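The Second Mat

The leisure centre at Tultthorpe had been promised a new roof every February for as long as my father had been coaching in it, and every February the rain came through in the same place, a yard or so to the left of the scorer's table. We kept a mop bucket there. Visiting clubs used to think it was for something medical, and we let them.

I was the scorer. I had wrestled for two seasons as a girl and lost very nearly everything, and when I said I would rather like to stop, my father nodded and handed me the stopwatch, and I don't think either of us ever mentioned it again. It suited me. I liked the table with its wobbly leg, and the flip cards, and the flask of tea that went round at the end of the morning session, and I liked being close enough to hear what the wrestlers said to one another when they shook hands, which was usually something kind and now and then something quite rude.

The year I am thinking of, he had a boy in the 70 kilo class who could really wrestle. I won't say he was the best we ever had, because there are families in Tultthorpe who would stop me in the butcher's about it, but he was the one my father lay awake over. He was a quiet boy with large ears and enormous patience. He would let a man push him and push him, all the way out to the edge of the mat, looking faintly sorry about the whole business, and then he would drop his hips and the other fellow would be on his back looking at our roof.

The county open was held with us that autumn - Sun 17 October, it said on the poster, in letters my father had coloured in himself - and clubs came from all over, Goltow among them. Goltow always arrived in a proper coach with curtains. They had matching bags. Our lot came on bicycles or squashed three to a seat in somebody's mother's car, with their boots in a carrier bag and a banana going black on top.

We had two mats down. The first was the good one, bought with a grant, blue and springy. The second was older than I was and had been mended along one side with so much tape that it crackled when you walked over it. The big matches went on the first mat, and everybody else took their chances on the second, and I had looked after the second mat since I was fifteen.

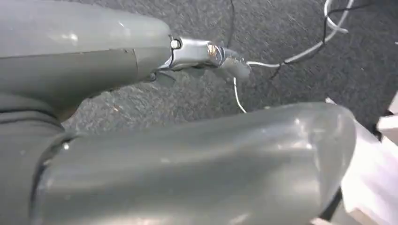

Grey fingers, silver bracket, one brass-coloured screw.

By the middle of the morning we were running so far behind that they sent me his semi-final. I remember my father coming across the floor with the card in his hand, very upright, with the look he wore at funerals, and setting it down in front of me as if I might not know whose name was on it. He didn't say anything. He moved the mop bucket a few inches to the right, where it was no use at all, and went back to his chair in the corner.

The Goltow boy was taller, and strong in a showy sort of way, and he had a great crowd of aunts. I have never minded aunts at a wrestling match. They bring decent sandwiches and they shout at both sides. These ones shouted from the whistle, and for the first period their boy gave them plenty to shout about, because he took two takedowns off ours and very nearly a third, and every time they went over the taped edge the old mat gave its crackle and my heart went along with it.

I flipped the cards. That is all a scorer can do, and you would be surprised how hard it is to turn over a card for the wrong side with a steady hand. I looked once at my father. He was bending down to do up his shoelace, and he wore slip-ons.

In the second period our boy did what he always did. He gave ground. Back and back he went, with that apologetic expression, and the aunts could smell it and rose to their feet as one, and I thought, now, he'll drop his hips now, and he did. He dropped them beautifully. And the tall boy had been waiting for it. Somebody at Goltow had sat him down and told him about the lad with the ears, I suppose, and he simply stepped round the side, as politely as you'd step round a pram, and put ours down flat with 12 seconds left on my watch.

It went very quiet in our half of the hall. A drip came down from the roof and landed where the bucket used to be.

I was ready for tears. He was only a boy, after all, and there had been talk of a place at the training camp at Comora if he won, with the fare paid and everything. But he lay there a moment longer than he needed to, gazing up, and when the referee had raised the other lad's arm, and they had shaken hands right in front of my table, I heard him ask, with real interest, "How did you know I was going to do that?"

"You look sorry first," said the Goltow boy.

"Do I?"

"Every time," said the Goltow boy, and one of the aunts gave them each half a pork pie.

They sat on the end of the bench for the whole of the dinner break - the two of them with their knees going, showing each other things with their hands - and my father pulled up a chair near by and pretended to be reading the draw sheet. He had it upside down. I took him his tea, and he moved over to make room, and we listened together to the tall boy explaining precisely what was wrong with five years of my father's coaching.

"He's right, you know," my father said presently.

"I expect he is."

"I never noticed. All that time, and I never once looked at his face. I was watching his feet."

I said I had noticed it, as it happened, from the table. He turned right round in his chair to look at me. I had never told him, I suppose, because he had never asked what I could see from there, and I had thought of it as just a thing about the boy, like his ears.

He drank his tea. Then he took the pencil from behind my ear, turned the draw sheet over, and wrote the names of all our wrestlers down the left-hand side, with a good wide space beside each one.

"Go on, then," he said. "Start at the top. What else do they do?"

We were late starting the afternoon session, and the Goltow coach complained about it, and I still had four names to go.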